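From: Sharada Sastry
To: linen list
Subject: Re: Folding order for the terry towels

Rekha Kotian wrote:
> The Kurian batch comes out uneven. I fold in thirds first,
> then in half, and the stack leans. Is it the towel or me?

Probably the order. Terry stretches more across the width, so thirds taken first carry the error into every later fold. 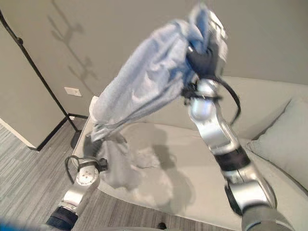
Find two corners of one short edge, let the rest hang, then halve lengthwise and do the thirds last. A sofa seat is too soft for the final press; use a table. My stack of 36 has stood straight since May. I haven't tried the Bandermont ones.

Sharada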